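Pacing a first ultra when the cutoffs are tight?

Posted by trailmoth

Signed up for the Rukville 50 miler in a moment of weakness. Longest I've done is a marathon, twice, both on roads. Now I'm looking at the cutoffs and getting nervous. You have to be out of the Pendel aid station by 1:30 pm and most of the climbing is before that. Whole course has 1,555 feet up in the first third alone.

My easy road pace would get me there with loads of time but everyone says go slower than you think. How much slower? I'm scared of blowing up and I'm also scared of getting pulled at Pendel with a band cut off my wrist. Do people walk every hill or just the steep ones? Also what do you eat. I've only ever used gels and by mile 20 I can't look at them.

Training right now is four runs a week, long one is usually on the rail trail which is dead flat. There's a ridge near me but it's a drive. Race is in October. Shoes are Birkons, the cushy road ones, not sure if they'll be ok on dirt.

hillclimb_dad

Did Rukville 3 times, finished two. The one I didn't finish I went out with the fast pack because it felt easy, and it does feel easy, first few miles are a gravel road and slightly down. Don't fall for it. By the second climb my quads were toast and I sat in a chair at Pendel and didnt get up.

What worked the other two times. Walk anything where you can't see the top. Start walking at the bottom of it, before you're breathing hard. Jog the flats, let the downhills roll but short steps. I got to Pendel with 40 minutes spare doing that and I am not quick.

Forget road pace completely. Go by effort, you should be able to talk in whole sentences till at least halfway. If you're behind at the first aid station don't panic and sprint, the stretch after it is runnable and you get time back.

Food: real stuff, early. Boiled potatoes with salt, pb&j cut in quarters, broth later on. Rice and bean burrito halves wrapped in foil are my main thing now, I make them the night before.

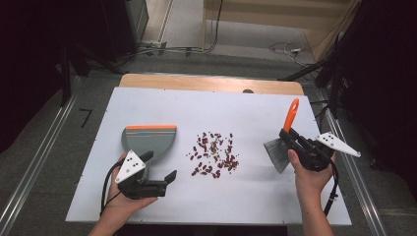

Tried the burritos on my last two long runs after reading this, says sorewinner, and they sat like a brick until I cut the portion in half, so start small and test it way before October.

hillclimb_dad again. Yeah fair, half of a half is plenty per stop. Chew it walking. And drive to the ridge, once every two weeks if that's all you can manage. Flat running won't get your legs ready for the downhills, that's what wrecks people. If you really can't get there find a parking garage or stadium steps.

Issa_loop

Don't overthink it. Just run.

ok more helpful, the Birkons are fine if it's dry. If it rains the Issa creek section turns to grease and you want lugs. I'd have a trail pair in the drop bag and decide at Pendel. Make sure you've done a long run in them first though, new shoes at mile 30 is a bad idea, ask my toenails.

Somebody told me to get 2,000 feet of climbing in every week and I never got close to that. Still finished, with the headlamp on. Bring a headlamp btw, they check for it at the start.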